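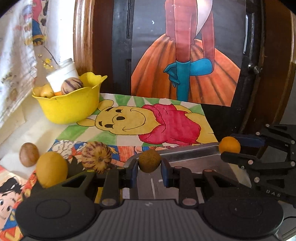 3. Setting Up and First Use

3.1 Choosing a location

1. Place the Lasutness dehydrator on a flat, level surface that can take heat, such as a stone or tile counter.
2. Leave at least 4 inches of clear space behind the rear vent and on both sides.
3. Keep the cord away from the sink and the edge of the counter.
4. Plug the unit directly into a grounded wall outlet. The heater draws 800 watts. Do not use an extension cord or a power strip.

CAUTION: Do not run the dehydrator under low cabinets. Warm, moist air leaves through the top vent and can damage painted or glued surfaces.

3.2 Cleaning before first use

1. Remove the lid, racks and drip tray.
2. Wash them in warm water with a little dish soap. Rinse and let them air dry.
3. Wipe the inside of the base with a damp cloth. Never put the base in water.
4. Put the drip tray back with the notch facing the front. The lid will not close if the tray is backward.

3.3 Running the unit empty

1. Close the lid with all racks in place.
2. Turn the temperature dial to HIGH and set the timer to 2 hours.
3. Press START. The fan comes on first and the heater light follows a few seconds later.
4. When the timer ends, unplug the unit and let it cool with the lid off.

NOTE: A faint smell is normal during this run. If it is still there the next time you use the unit, see Troubleshooting on page 17.

3.4 Preparing fruit

Set out everything you plan to dry before you start cutting. Fruits of very different sizes and water content should go in separate batches.
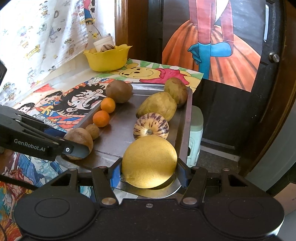 Figure 3-2. Whole fruit on a metal tray, in two rows.

1. Wash the fruit under running water and dry it with a towel.
2. Peel anything with a thick or fuzzy skin. Thin-skinned fruit may be left unpeeled.
3. Cut into even slices. Thick slices take longer and may stay soft in the center.
4. Lay the slices on the racks in a single layer without overlapping.
5. Load the racks from the bottom up and close the lid.

NOTE: Citrus drips more than other fruit. Check the drip tray partway through and empty it if needed.

3.5 Setting the dial

Use MEDIUM for most sliced fruit. Use LOW for herbs. HIGH is meant for the first empty run and for the Rocha deep rack, sold separately.

The timer can be changed while the unit is running. Opening the lid pauses the heater but leaves the fan on.

CAUTION: The racks become hot. Wear oven mitts when removing them.

3.6 Registering your unit

Write the serial number from the underside of the base on the card in the box and mail it to Stusonero Customer Service, attention Jaqueline Meléndez. Keep your receipt with this guide.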